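# Chapter 4: Looking After a Two-Armed Table Cell

A gripper that worked well in November can start missing its mark by spring, and finding out why is one of the best jobs in the workshop! In this chapter we follow Aranka Fodor and Dale Ouellet as they set up the Willura cell: two arms, one white table and a small set of toy food and crockery.

Start with the fingers. Check every screw you can see, open and close each gripper 30 times, then try it on a real object (a soft or awkward shape will show up a fault far sooner than a neat block).
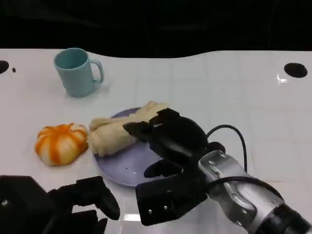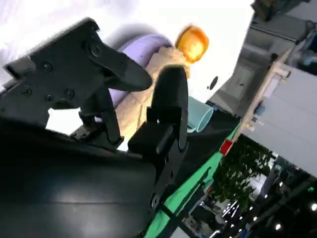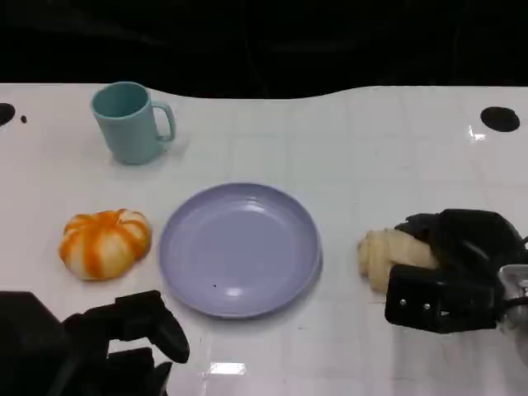
Write down which arm you were testing, and keep the notes for each side apart. Aranka fills in a page for every check and is now on page 84, with plenty of crossings-out. Section 4.1 begins with the wrist joint and its cables, so have your own cell's log to hand before you read on.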